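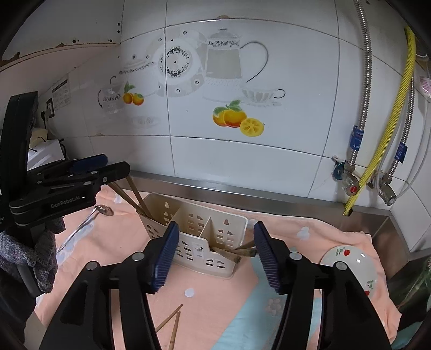 I bought the Astar utensil caddy in December to replace a ceramic crock that had lost a chunk out of its rim. It has been next to my sink ever since, so this review is based on daily use in a small kitchen where two people cook and one dish rack has to hold everything.

**What it is**

The caddy is a cream-white plastic holder, open at the top and divided into three compartments. The walls are full of cutouts in a few shapes, some curved, some wedge-shaped, some plain slots. The back wall has keyhole openings so you can hang it on screws. It also comes with a small sticker on the front. I left mine on for weeks out of laziness and then it seemed too late to bother.

I ordered from Floradholm, which also carries the Pană version. More on that one below.

**Setup**

None if you stand it on the counter. Rinse it and put things in it.

Hanging it took longer. No screws were in the package and there was no paper template, so I laid a strip of masking tape across the back wall, poked through the keyholes with a pencil, and moved the tape to the tile. That worked on the second try. The first time I put the tape up backward and had the marks a little off. Use screws with a fairly flat head. The ones I had in the drawer were too thick to slide into the narrow part of the slot.

I took it down again after 7 weeks. It held fine on the wall, but drips ran down the grout and I got tired of wiping there. On the counter I keep a folded dish towel under it, which gets swapped when I do laundry.

**Chopsticks**

We eat with chopsticks most nights and the old crock was bad for them. They stood in water at the bottom and the tips went dark. With this caddy they dry overnight as long as I don't cram them in. The open walls let air through from the sides, and I haven't had that sour wood smell since I switched.

It does not hold them upright. The caddy is low compared with a full-length pair, so they lean, and they lean in whatever direction they were dropped. If you put just a few in one compartment, they slide down to a shallow angle and stick out over the low front edge. I've caught a sleeve on them and sent a pair onto the floor more than once. Filling the compartment further helps, but then the drying is slower. I settled on a middle amount and put the chopsticks on the side farthest from where I stand.

Thin tips can also find their way into the cutouts. It's worse with the pointed kind than with blunt ones. You notice it when you pull on one stick and the whole caddy comes along.

**Spoons, forks and everything else**

Regular flatware is what it handles best. Forks and tablespoons stay where you put them, and the dividers keep the forks from tangling with the small stuff. Teaspoons sit a bit deep and I have to reach in for them.

Ladles and other long-handled tools are a different matter. My metal ladle has a small bowl and a thin handle, and put in handle first, it makes the caddy top-heavy when there isn't much else in there to balance it. It tipped over the first evening. I now dry the ladle flat on the towel beside the caddy. The same goes for a long spatula. If you mostly need something for cooking tools, get a tall, heavy crock and skip this.

**Cleaning**

This is the part I like least. All those openings have edges, and the edges collect a chalky film where the water is hard, as ours is. A sponge doesn't get into the wedge-shaped ones. I use an old toothbrush with vinegar, and it takes nearly 3 minutes to do all the walls and the corners along the dividers. The dividers can't be lifted out on mine, so the middle compartment is the fiddly one.

Tea has left a faint mark inside one compartment. Baking soda took most of it off. The light color shows everything, which has at least made me clean it more often than I ever cleaned the crock.

I haven't put it in the dishwasher. The packaging I had said nothing either way and I didn't want to find out.

**Compared with the Pană**

I used the Pană holder for a while at a rental in Neltetdale, so I can only speak to that one unit. It was taller and had 2 compartments, with solid walls and holes in the base. Chopsticks stood up better in it. They also stayed damp longer, and the base left a ring on the counter. For a ladle or a whisk I'd take the Pană. For chopsticks and everyday flatware I prefer the Astar, mostly for the airflow and the extra compartment.

**Complaints, in order of how much they bother me**

- Light enough to get dragged or tipped when it's nearly empty
- Cutouts are slow to clean
- Front edge is too low for long chopsticks
- No screws or template for hanging
- Slides on a wet counter without a cloth under it

**Would I buy it again**

Yes, at the price I paid. It dries wooden chopsticks well, it takes up less counter than the crock did, and nothing on it has cracked or warped so far. I'd like the same thing with a higher front wall and a bit of weight in the base.

If you have a lot of long utensils, or you know you won't scrub around the openings, look at something simpler. Four stars out of five. I'll update this if the plastic yellows – the spot by our window gets sun all afternoon.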